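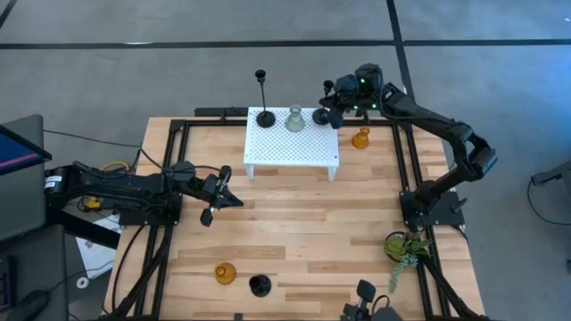
VALLURA, June

Home News Projects Press Contact

4 min read

Can a machine tidy a shelf yet? Ustus opens its first household chores trial

Ustus has started a new programme of work on a question that almost everyone who meets our team ends up asking: when will a robot be able to help around the house? We are delighted to say that we now have some early answers, and that a few of them are better than we expected when we drew up the plan last year.

The programme is called Zornero, and it is being run from our workshop in Vallura with support from the Debnath Fund for Everyday Engineering. It will look at 61 ordinary chores, from folding a tea towel to putting the shopping away, and each one will be tried with two robot arms working over the same table. The first group of chores is all about small ornaments. Vases, a candlestick holder and a little white display stand may not sound like the front line of robotics, but anyone who has dusted a crowded mantelpiece will know how much care goes into it!

Two arms, one table

Glass is a wonderful test. A clear vase with a narrow neck is hard for many cameras to pick out, and a round body gives a pair of straight fingers very little to hold on to. Two amber vases of much the same shape raise another problem, which is knowing which of them you have been asked to move. A tall, thin candlestick holder has its own tricks. Grip it too high and the wide base swings; grip it too low and the fingers knock whatever is standing beside it.

People deal with all this without thinking. We shift one thing to make room for another, steady a stand with the left hand while the right hand sets something down on it, and stop the moment anything wobbles. Getting two mechanical arms to share a job in that way, without getting in each other's road, is the part of Zornero that excites us most.

What the first round showed

The opening round was made up of 1,558 attempts at picking up, moving and setting down ornaments. In 600 of them, the arms were asked to finish a whole arrangement from start to end, with several pieces placed on a stand or left beside it.

Single moves went very well. Lifting a squat vase and putting it down a short way off is now something the arms do calmly and, on a good afternoon, again and again without a fault. Whole arrangements are harder. Small errors add up, so a vase set down slightly off its mark early on can leave too little room for the last piece. The arms are also slow. A person could lay out the same ornaments while the kettle boils and still have time to find the biscuits.

So, can machines do household chores yet? Some parts of some chores, on a table, with the right objects within reach: yes, and it is a real pleasure to watch. A whole living room, with a cat on the sofa and last night's mugs on the floor, is still a long way off. We would sooner say so plainly now than have people expecting a robot butler by Christmas.

Shops may come first

We have also been talking with gift shops, florists and homeware stores, where the same skills are needed all day long. Shelves have to be dressed, stock has to be brought forward and breakable things have to be turned so that they face the customer. A display counter changes less from one hour to the next than a family kitchen does, and the people who run these shops have been generous in telling us which jobs they would gladly hand over. Wiping under things came up a great deal. Choosing how the window looks did not, and we quite understand.

What happens next

The next round moves on to the kitchen, with cups, cutlery and drying up. Soft things such as cloths and socks follow after that, and we expect them to be the toughest of the lot. By the end of the programme we plan to have recorded 4,000 attempts, with the failures written up as fully as the successes. The results will be free for schools, colleges and other workshops to use.

Zornero will hold open afternoons at the Vallura workshop from September, starting at 2 pm. Visitors can see the arms at work and suggest a chore for the list. We have left a few places open on purpose, and the stranger suggestions are very welcome.

About Ustus

Ustus is an independent engineering group based in Vallura. It studies how machines handle everyday objects and shares its findings with the public.

Press enquiries and requests to visit should be sent to the Ustus press desk, marked "Zornero".

ENDS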